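3.2 Materials and seat geometry

The study compared three woven upholstery fabrics on a single seat form. The form was a tub chair with a one-piece wraparound back, chosen over a flat-backed side chair because its inner curve puts the cloth under tension in two directions at once. A flat panel hides differences between fabrics that a curved one brings out. The same form has been used in earlier work on seam creep (Bucur), and keeping it allows the present results to be read against that series.

The fabrics are referred to by their trade names. Umton is a plain weave with a smooth face. Saltano is a basket weave with a low, even texture. Usuga is a textured weave with looped effect yarns at irregular intervals, which give the face a mottled look under side light. All three were supplied in gray, to keep differences in color from affecting the visual grading described in Section 3.4. Dye lot was held constant within each fabric but could not be matched between fabrics, and small differences in hue remained.

Foam density, webbing tension and adhesive were the same for all chairs. The covers were cut from one pattern and sewn by one operator. The seat cushion was covered separately from the back and joined to it along a hidden seam at the base of the inner curve. This seam is the point at which most tub chairs in domestic use first show wear, and it was inspected at every interval.

3.3 Loose cushions as a source of abrasion

Standard rub tests load the fabric with a flat abrading head under constant pressure. They say little about contact between two soft surfaces. In ordinary homes much of the wear on the inner back comes from loose cushions, which shift each time a person sits down, leans or gets up. Nägeli proposed that cushion trim matters more than the cloth of the cushion cover, on the ground that a fringe or ruffle gathers grit and carries it across the upholstery with each movement. The present study tests that proposal directly.

Two cushion types were used. The first had a plain knife edge with no trim. The second had frayed trim. Both were white or near white, so that loose fiber and transferred dye from the gray upholstery could be seen without magnification. Covers were not washed during the test. Fill weight was the same in both types.

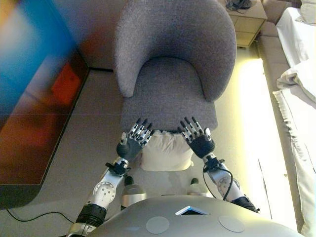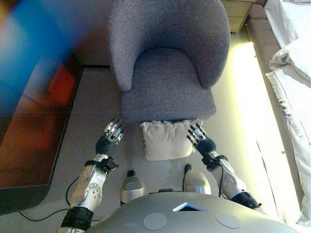
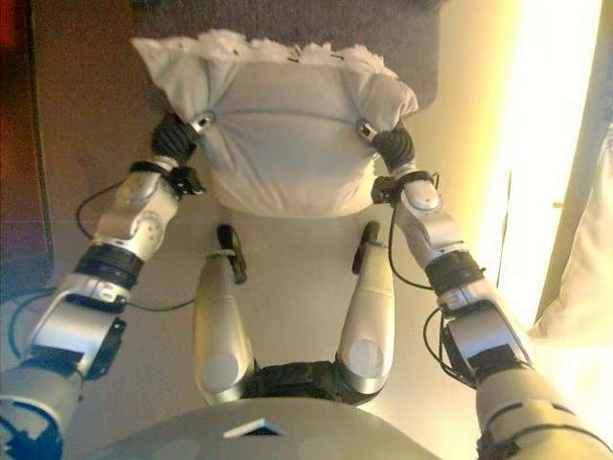
Figure 4. Gray upholstered tub chair (top, middle) and pale cushion with frayed trim along its upper edge (middle, bottom).

The wear cycle had two parts. In the first, the cushion was pressed against the inner back with a fixed load and moved sideways through a short stroke. In the second, it was drawn down the back toward the seat and released. One pass through both parts counted as a single cycle. Chairs were inspected at 600 cycles and again at 1,000 cycles. Testing stopped after the second inspection, as pilot runs had shown little further change in the grade of any fabric past that point.

Room conditions were logged but not controlled. All runs were carried out in June in the ground floor workshop at Bilach, with the windows closed. Relative humidity affects the release of loose fiber from wool-rich yarns, and the absence of control is a limit on the results for Usuga, the only one of the three with a wool content. It is not expected to affect the ranking of the other two.

3.4 Grading

Surface change was graded by eye on a five-step scale, with grade 5 meaning no visible change and grade 1 meaning severe pilling or yarn loss. Each chair was viewed at a fixed distance under a single lamp, first from directly in front and then with the chair turned through 90 degrees. The lower of the two grades was recorded. The turned view proved useful on the inner curve, where raised fiber casts a shadow that is lost under frontal light.

Grades were given by two assessors working apart. Where they differed by one step, the lower grade was kept. Where they differed by more than one step, the chair was viewed again by both on the following morning and a joint grade was agreed. Fiber transfer to the cushion was recorded separately as none, slight or marked, and does not enter the surface grade.

Effect yarns in Usuga presented a difficulty. A loop that has been pulled slightly out of line can be mistaken for a pill at normal viewing distance. Assessors were therefore asked to examine any raised point on that fabric with a hand lens before grading. Loops that were displaced but unbroken were noted in the record and left out of the grade. A stricter reading, in which displaced loops count as damage, is given in Appendix B for readers who wish to compare the two.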